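Thread on buying secondhand dishes for a small kitchen, since a few of you asked after my post in September. Long one.

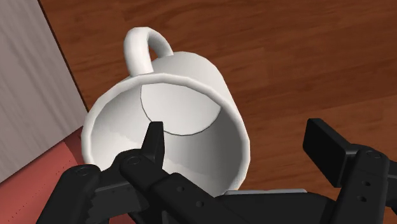 Background first. I moved to Ledcombe with one saucepan and a box of mixed plates from my aunt. Over two years I replaced nearly all of it from thrift stores and the Flatinholm flea market. Total spent so far is $70.

Set a budget before you go. Mine is $5 a visit. If I don't spend it, it carries over to the next one. That stopped me from buying gravy boats.

Flatinholm opens at 7 a.m. but the kitchen tables aren't really set up until 8. Go at 8. Bring cash in small bills and something to wrap things in. Dish towels work better than newspaper and the ink doesn't get on everything.

How I check a plate: hold it flat on your palm and tap the rim with a knuckle. A clear ring is good. A dull clunk usually means a crack, even if you can't find it.

Then run a fingertip all the way around the edge. You'll feel a chip before you see one. Do the foot as well, that's the unglazed ring on the bottom. A rough foot will scratch the plate under it in the stack.

Gray marks on white plates are mostly metal left behind by cutlery. They come off with a paste cleanser and ten minutes of rubbing. Fine brown lines under the glaze are a different thing – that's crazing, and it doesn't come out. I leave crazed pieces alone for food. They're fine under a plant.

Old painted or gold-trimmed dishes: I don't eat off them unless I know what they are. Some older glazes and decorations have lead in them. The home swab kits can miss it, so a clean swab doesn't settle the question for me.

Patterns. If you want a set that matches, pick something that was sold for decades and in large numbers. I made the mistake of starting on a Denness pattern, number 3062, pale green with a thin line. Lovely plates. I have two dinner plates and a saucer and haven't seen another piece in over a year.

So now I buy plain white for everything I use daily. Whites don't match exactly. Some are bluish and some are closer to cream. Take one of your own plates along and compare them outdoors, not under the store lights.

Bowls are the hardest to find. People break them or keep them. If you see decent bowls that stack, buy them that day.

Glasses are the easiest. I wouldn't pay more than 50 cents for a plain tumbler. Hold it up to the light and look for cloudiness. Try vinegar on it at home. If the haze is still there afterward, the glass is etched and it will stay that way.

For serving dishes I go to Yüksel, the restaurant supply place behind the bus station. They have a shelf of used stock near the register. Heavy, ugly, cheap, up to half off if there's a small flaw on the underside. My oval platter came from there and I use it more than anything else I own.

Price stickers: warm the sticker with a hair dryer, peel slowly, then rub the leftover glue with cooking oil and wash it off. Don't scrape at it with a knife.

Wash everything twice before it goes in the cupboard. Hand wash anything with a metallic trim, and keep it out of the microwave.

Still looking for a butter dish with a lid that fits. If anyone spots 3062 in pale green, any piece at all, message me – I'll pay postage.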